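Unen cell 3: setup and upkeep notes

This file travels with the Unen cell 3 recordings and is also what we use at the bench. If you are here only for the data, skip to "What is in the recordings." If you have to run the cell, read all of it once.

Maintained by Retno Siregar. Questions about the arms go to Yusri Sumampouw, questions about the files to Siiri Laur.

Layout

The cell has two arms on one aluminum rail along the operator's edge of the table. Left and right are always given from the operator's side. Each arm has a gripper. The table top is white and the three wall panels are printed with bullfinches and pinecones. Do not swap the panels in the middle of a series. The background is part of the calibration record, and a change of panel means a new series number.

The baskets stay on the walls during runs. Small objects can go in them between tasks.

Power-up

1. Check that both bases are tight on their mounting plates. Push each one by hand along the rail. Any movement at all, stop and tighten.
2. Check the conduit on the left arm from the base to the wrist. It must not pinch at the elbow when the arm folds.
3. Switch on the left arm, wait for it to finish homing, then switch on the right. Homing both together has caused two collisions.
4. Open and close each gripper with nothing in it.
5. Run the short reach test with an empty tray before any glassware goes down.
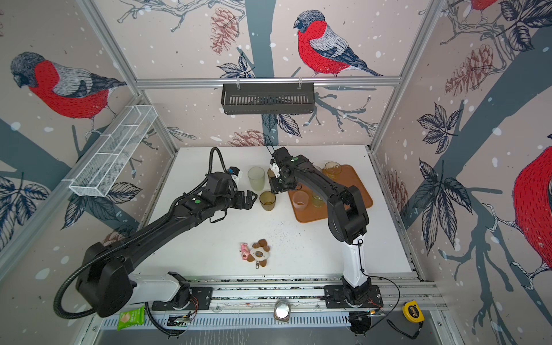
Glassware sets are mixed on purpose, glass and plastic, so grip force has to be set per object. The table of values is in grip_force.csv. Start low and go up one step at a time. If a tumbler slips, lower the speed before you raise the force. Kurniawati Saragih cracked three tumblers finding the values we have now, and the notes column says which ones.

Fingertips wear faster on the right arm. Replace them in pairs, then repeat step 4 and redo the zero. Spares are in the Astberg drawer, second from the top. The older spares in the bag marked Grerora are 2 mm too long. They fit, but every height in the task files will be off.

Cleaning

Crumbs and grit come in with the toy and snack tasks. Brush the table away from the rail and vacuum the rail itself. No compressed air, it drives the dirt under the plates. The vent panel in front gets the vacuum too, slots and all. Wipe the top with a barely damp cloth and let it dry before the next run.

After cleaning, look over the near edge for tools and loose parts. The arms do not know about them.

What is in the recordings

There are 201 episodes in 18 task groups. Each episode has joint positions for both arms, gripper opening, and video. Times are in seconds from the start of the episode.

Known problems

- Group 7 was recorded with the left base slightly loose. Joint values are fine, positions on the table are not.
- The December episodes use the old right fingertips.
- Clear glasses are hard to find in the video when an arm is over them. Labels in those episodes were done by hand by Odette Deschamps and are marked "manual."
- Gripper opening reads a little above zero when fully closed. Not fixed yet.

Log anything you tighten, replace or re-zero in service_log.txt, with your initials and the arm.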